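3.2 Table setup and storage fixtures

Each layout in the study combines drinkware, bottles and serving pieces on one long table covered in brown kraft paper. The covering gives the same matte background in every trial and is replaced when it tears or stains. Of the 477 layouts prepared, 223 include at least one fixture that holds its contents off the table surface. Following Geerts, we call these fixtures open storage, in contrast to trays and boards, which are treated as flat supports.

Open storage affects how closely items can be placed. A cup hung upside down on a peg takes up little table area but needs clearance on the side from which it is removed. A bottle in a rack is held by the rings around it and must be lifted before it can be moved sideways. Figure 4 shows a layout with both types of fixture. 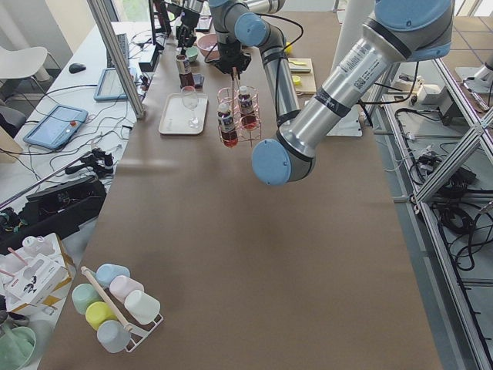

Figure 4. Mixed layout with a mug tree holding six plastic cups (lower left), a wire bottle rack, a stemmed glass on a white tray, and a cutting board.

3.3 Placement rules

Stemmed glasses are always placed on a flat support. Bottles are assigned to the rack first, and any remaining bottles stand directly on the paper. Bowls go toward the back of the table. Small items such as lids and utensils may be placed on the board or beside it. A minimum gap of 60 mm is kept between the bases of neighboring fixtures, measured before the contents are added.

Layouts that broke a rule were rebuilt and logged under a new number.

Related articles
Dollever: a catalog of household tableware layouts
Peg spacing and cup removal in the Mendberg kitchen study
Prisason shelf arrangement survey, part 2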